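Research > Working papers > Bench habits > Section 4

4. Work surfaces and loose leads

Most of the benches we looked at had some kind of soft pad on them. Foam mostly, cut down from packing or bought as a mat. People at the Medina workshop said they put it down to stop small parts rolling off, and then it just stays. Replacement is rare. Of the 193 entries in the Drerkbridge bench diary only 4 mention a new pad, and two of those are the same pad written up twice.

Dirt gathers where hands work. Not at the corners, not along the edges. We had expected an even greying over the whole surface but the marks sit in bands, usually near where leads get set down and picked up again. Thiele (field notes, December) calls these "rest zones" and we keep the term here, though Bermúdez prefers "parking". A pale or bright pad shows it best; on dark ones we could hardly tell, and left them out of the comparision.

Leads with pin ends are a case of their own. Long thin terminals, easy to bend, awkward to pick up off a hard top. On foam they can be lifted from underneath with a fingertip. Users at Pidden laid them side by side, points the same way, with a clear gap between. No rule asked for this. Asked why, one said "so I can see which is which", meaning the colour of the insulation. Same at Zunow, more or less, except that there the leads were often left crossed at the end of a shift and sorted out next morning.

Fig. 4 gives a typical layout: two leads, different colours, both down on the pad, grime below the tips. Whether the smears come from fingers, tools or the leads themselves we cant say from pictures alone. Wear tests are in Section 5. 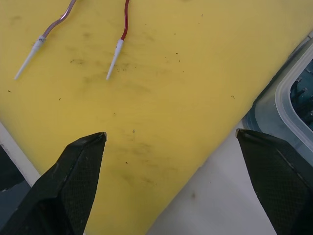 Fig. 4. Two pin-ended leads at rest on a yellow pad, with surface marking.

Contact: Nele Thiele, Citlali Bermúdez | Sep 19, 2018 | Back to top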